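Home | Notebook | Perception | Control | Tooling | Sign in

Likholm bench notebook, entry of 21/02/2020
Entered by: Elżbieta Kaczmarczyk
Reviewed by: Ruwan Gazi

Subject: wrist camera segmentation on stacked flat objects, Netard branch.

The planner continues to receive one merged mask where several tablets of similar size overlap. Dark screens contribute almost no texture, and the edge of the lower item is frequently assigned to the upper one. The minimum region size was reduced from 70 to 40 pixels in the Netard configuration. Thin colored borders are now retained as separate candidates. Depth filtering was left unchanged.

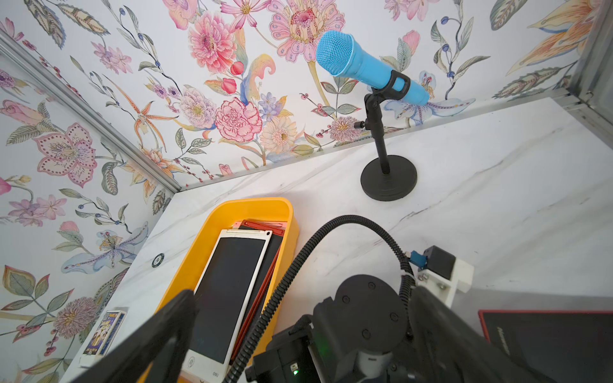
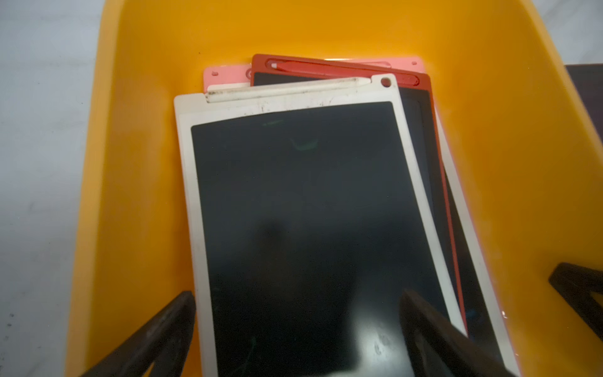
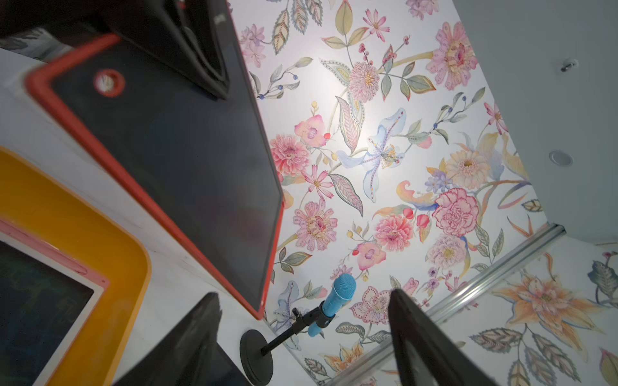
Wrist camera views, yellow tray and tablets. Microphone and stand in the first and third views only.

Glare on the white tablet's screen remains a concern. The mask splits along the reflection, and the grasp sampler then proposes a contact inside the screen area. Mr. Gazi has requested that saturated pixels be excluded before clustering. The floral wall also produces false candidates at steep wrist angles; a workspace crop should be applied ahead of segmentation.

Replay of 8 logged approaches is to be completed with both settings before the branch is merged. Gripper closing speed is not to be altered during this comparison.

Comments (2)

R. Gazi: Please record the exposure value with each replay. The last Zirkeck logs omitted it.

E. Kaczmarczyk: Noted. The field has been added to the log header.

Recent entries
Ferraro planner: joint limit warnings
Zirkeck log format, revision 3
Hand-eye calibration procedure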